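Clollmont 家庭内言い回しコーパス データカード

版:2
公開日:2025年10月17日(金)
管理:Cisternas 言語資料室
配布形式:UTF-8 テキスト(タブ区切り)および JSON Lines

概要

本コーパスは、家庭の台所仕事や片付けの際に交わされる日本語の依頼表現を収集し、方言区分と待遇表現の注記を付したものである。収録数は852発話で、すべて書き起こしによるテキストとして提供する。音声は配布物に含まれない。主たる利用目的は、依頼表現の地域差に関する記述的研究、ならびに日本語教育用教材の作成である。

収録の範囲

対象は、同居する家族の間で交わされた発話に限る。来客との会話、電話での会話、業務上の指示は採録していない。一発話は、依頼の始まりから相手の応答の直前までとし、言いよどみや言い直しは省略せずに残した。「それ取って」「あれ、しといて」のように指示語のみで対象を示す発話も、文脈が注記で補える場合には収録している。

話者の年齢は10年幅の階級で示す。出身地は都道府県までとし、市町村名は記録しない。発話中に現れた人名は記号 N に、屋号や店名は記号 S に置き換えた。

ファイル構成

utterances.tsv 発話本文と識別番号
speakers.tsv 話者の年齢階級、出身都道府県、居住歴
labels.jsonl 注記一式
guideline.txt 注記作業の手引き
CHANGES.txt 改訂履歴

utterances.tsv の各行は、識別番号、話者番号、本文、場面区分の順に並ぶ。話者番号は speakers.tsv の第一列に対応する。labels.jsonl は識別番号を鍵とし、一行に一発話を収める。

注記項目

request_form:依頼の形式。て形、命令形、否定疑問形、願望形、言いさし、その他に分ける。
politeness:待遇の段階。普通体、丁寧体、混在のいずれか。
dialect:方言区分。判定が困難な場合は unk とする。
deixis:指示語の有無および種類。
aux:授受補助動詞(「くれる」「もらう」「いただく」等)の有無。

「しといて」「やっといて」の類は、「ておく」の縮約として扱い、request_form ではて形に含める。「してんか」「してや」等の文末形式は dialect を付した上で、形式の判定を手引きの第四節に従って行う。

注記の手順

各発話には作業者2名が独立に注記を付し、不一致があった場合は協議により決定した。協議後も意見が分かれた発話は約40件あり、labels.jsonl の disputed 欄に双方の判定を併記している。注記には同室の作業環境 Tarar を用いた。Tarar の設定ファイルは配布物に含めないが、項目の一覧と入力規則は guideline.txt に転記した。
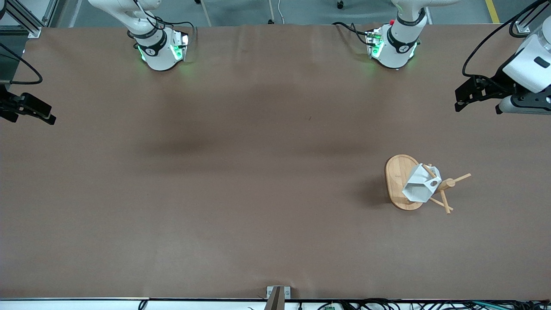 言いさしを独立した形式として立てた点には賛成だが、「お皿、もうちょっと」のような例と名詞止めの依頼との境界が手引きからは読み取りにくい、との意見が User から寄せられた。助詞の脱落した発話では、同じ型に見えるものが異なる区分に入っている箇所もあるという。当室では該当箇所を再点検し、第二版の guideline.txt に判定の順序を追記した。名詞句のみで終わり、述語を一意に補えるものは「その他」、述語が複数考えられるものは「言いさし」とする。

既知の制約

話者の出身地は近畿および中部に偏っており、東北と九州の発話は少ない。地域間の頻度比較に用いる場合は、この偏りを考慮されたい。収録場面が家庭内に限られるため、丁寧体の用例も多くない。韻律情報がないことから、疑問と依頼の区別を文字のみで判断した発話がある。該当する行には prosody_needed の印を付した。

利用条件

研究および教育を目的とする利用は無償とする。再配布にあたっては、本データカードを添付し、改変の有無を明記すること。話者の特定を試みる行為は、目的を問わず認めない。教材に用例を転載する場合は、発話の識別番号を併記すること。

引用の表記

Cisternas 言語資料室「Clollmont 家庭内言い回しコーパス」第二版

改訂について

誤記の指摘は、識別番号と該当する欄の名称を添えて、配布元の受付窓口に提出されたい。次回の改訂は4月を予定しており、注記項目の追加は行わず、方言区分の見直しのみを対象とする。旧版の識別番号は変更せず、削除した発話の番号は欠番とする。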